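Play Food and Small Props: Gallery

Clultden Playroom Supply Library
Updated October 6, 2026

The play food shelf is the most borrowed part of the library. It holds fruit, vegetables, bread, bottles, trays and dishes in small sizes, used by preschools, speech therapists, theater groups and families. The gallery is meant to help members pick a set before they come in. Sets go out for 17 days and can be renewed once if no one is waiting.

Colors on a screen are never exact. If you need a close match for a costume or a backdrop, come and look at the pieces in person.

Fruit

The fruit is the oldest part of the collection. Most pieces are molded in one part with no seams to split, and they can be washed in the sink. The citrus has a pitted skin, and children who sort by touch usually find it first. Please do not put any of the fruit in the dishwasher. The paint on the apples came off that way last year, and we had to retire four of them.

The Gbeho market set has the largest choice of fruit and comes in a cotton bag with a drawstring. The list of pieces is sewn inside the bag. If something is missing when you open it, call the desk the same day so the next borrower is not charged.

Drinks and bottles

Small bottles are kept in their own bin. They do not open and should not be filled. A few carry real brand labels and a few are plain. Schools that prefer plain ones can write that on the request slip, and we will swap them at the desk. Bottles roll, so on a stage or a sloping table they are better laid in a tray or held with a bit of putty.

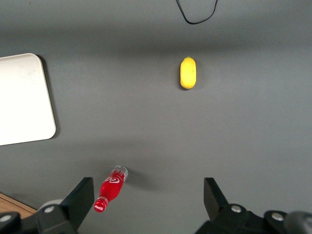 Trays come in two depths. The shallow ones stack and take up very little room in a tote, and the deeper ones are better for sand, rice or dry beans. Empty them fully before you return them. Rice gets caught in the corners and ends up in the bottom of the bin, where it has to be picked out by hand.

We have 23 trays in total. A group can take as many as it needs for a one-day event, but for the full loan period the limit is 12.

Vegetables

The Muvel vegetables are cut pieces that join with hook-and-loop dots. They make a ripping sound when pulled apart, which most children like and a few do not. The dots wear out. When a carrot will not hold together, put it in the envelope marked Repair at the front of the box, and we will glue on new dots before it goes out again.

The whole vegetables are heavier and hold up better in outdoor play. They are kept on the bottom shelf next to the baskets.

Bread and baked goods

These are foam, and they are the pieces most likely to come back with bite marks. Borrowers with children under three should ask for the Junotach bread set instead. It is solid wood with rounded edges and has no small parts. It is also the heaviest set on the shelf, so bring a bag with good handles.

Dishes

Plates, cups and bowls are sorted by color and not by set. Take whatever mix you like and count the pieces at the desk with the staff member. The metal pans dent easily. Dents are not charged for, but please mention any sharp edges.

Borrowing and returns

Reserve by phone or at the desk. Each set has a tag with its name, its shelf and the number of pieces. Keep the tag with the set, even if you are combining several for one activity.

Wipe hard pieces with a damp cloth and mild soap and let them dry before you pack them. Fabric pieces should come back unwashed in the plastic bag provided. We wash those here.

Lost pieces cost $4 each, no matter what the piece is. A whole lost set is charged at the price we paid for it.

The shelf will be closed for one week in November for cleaning and recounting. Loans that would fall due that week are extended to the end of it, and the return box by the side door will stay open.

More galleries: Puppets and Masks, Blocks and Ramps, Dress-Up, Sorting and Counting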